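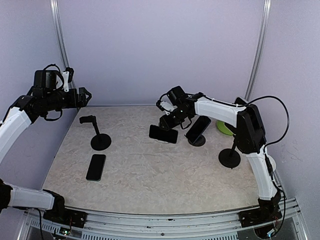 Where should a phone go when you come home?
On a clear, flat surface near an outlet, in the same spot every day, with nothing stacked on top of it.

Moura, April 2019

LALLARI OPENS "A PLACE FOR THE PHONE" AT ITS MOURA SHOWROOM

Home goods maker Lallari is opening a new display devoted to one of the smallest things in the house and the one that goes missing most often. "A Place for the Phone" fills the front room of the company's Moura showroom and brings together tabletops, trays, shelves and cord clips, all picked with the same daily habit in mind: putting the phone down where you can find it again.

The idea came out of a home survey Lallari ran in February. The company visited 59 homes in and near Moura and asked people to show where their phone spent the evening. Couch cushions came up a lot. So did the edge of the bathroom sink, the top of the microwave and (in one house) the bread box! Very few people had picked a spot on purpose, and those who had were happy to show it off.

"We loved those visits," said a Lallari spokesperson. "People would start out telling us about their phone and ten minutes later we'd be looking at the whole hallway, the keys, the mail, the dog leash. We came back with so many ideas that we had to leave half of them out of the display."

The room is laid out as 7 small settings, from a narrow entry shelf to a full kitchen table. Visitors are welcome to put their own phone down in each one and see how it feels to reach for it. The pale tabletops got the warmest response in early walk-throughs, as a dark phone is easy to spot on a light surface. For those with a light-colored phone, there is a darker tray to go under it.

Also on show for the first time is the Zellurix, a low felt-lined tray with a notch at the back for the charging cord. It comes in two sizes. The smaller one holds a single phone and the larger one has room for a phone, a pair of glasses and a set of keys. Both were made with Roltard, the workshop that has supplied Lallari's drawer inserts for years, and both have a lip low enough to slide a phone out with one finger.

A short printed guide is free at the door. Some tips from it:

Clear the surface first, wipe it, let it dry, and only then choose the spot.
Lay the phone face up if you want to see calls, face down if you want a quiet dinner.
Keep cups on the other side of the table.
Run the cord behind the furniture and clip it, so it is still there in the morning.
Try the new spot for 2 weeks before you buy anything for it.

The display is free to visit during regular showroom hours and no sign-up is needed. Groups of up to 20 can ask at the front desk for a guided walk, which takes around half an hour and ends with coffee at the kitchen table. Samples of the tabletop finishes can be taken home.

Photos, samples and the printed guide are available to press on request from the Lallari showroom office in Moura.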